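Home | Forums | Brushes and Ink | Search | Log in

Hanging brushes on a rack – tip down or flat?

Wandine56
I keep four brushes on a dark wooden rack with six pegs, standing on the water-writing cloth. The largest has a full head and hangs in front of the lower rails. Should the tips be clear of the rails, or does it not matter?

Grumar
Clear of them, if the head is damp. A wet head resting on a rail dries bent. Rinse, squeeze, shape the point, then hang it.

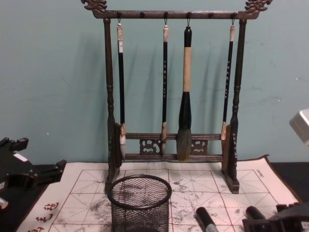 Leave a free peg either side of anything with a big head. Thin brushes can share neighbouring pegs without trouble.

Goodall_K
Disagree on hanging wet. Water left near the ferrule softens the glue whichever way up it is. I dry mine flat on a towel overnight and hang them next day.

Grumar
Flat drying leaves water sitting in the ferrule. Tip down drains it. I have had one goat hair brush on a peg for 5 years and it has not shed.

Goodall_K
One brush is not much of a test. Mine shed when hung, and stopped when I changed.

Wandine56
I only use water on the cloth, no ink. Does that alter anything?

Grumar
Less rinsing. Drying is the same.

Comments (3)

Tracey Mapplebeck: Check the hanging loops as well. Mine worked loose.

Lionel Entwistle: Flat, on a bamboo mat.

Pilar Tapia: Never put the cap back on a damp brush. It goes mouldy.

Contact | © Wernon Forums | Back to top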